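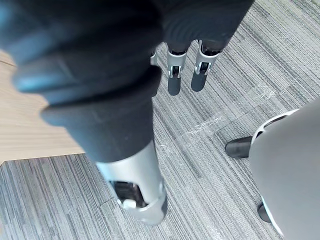

I see Salim Koech has been given another "world level" test, this time in the leisure centre at Wurkedthorpe. I'll believe it when I've watched it. His last opponent was 39 and hadn't won since August of the year before, and we were told that was a step up too.

The promoter says 3,000 tickets have gone. I was at the Tandholm show, which was also "nearly full", and there were roughly 500 of us, a fair few asking each other where the bar was.

None of this is Koech's fault. He has a lovely jab and he goes to the body, though he still drops his right hand coming out of a clinch — and a proper puncher will find that. Taşdemir would have found it inside 2 rounds, and I suspect that's why the fight got talked about for a year and never signed.

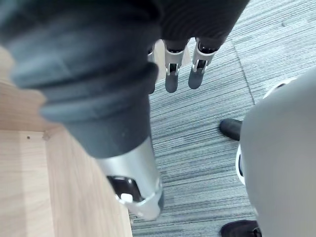 Silver joint, dark grey sleeve.

Anitha Sastry has taken over his corner and people whose opinion I trust rate her. Fine. But a new trainer gets blamed or praised long before she's changed anything, and six weeks isn't long enough to mend a habit he's had since the amateurs.

I've bought a ticket anyway, cheap seats, Brarner end. Koech on points, and I expect to grumble about the scorecards on the bus.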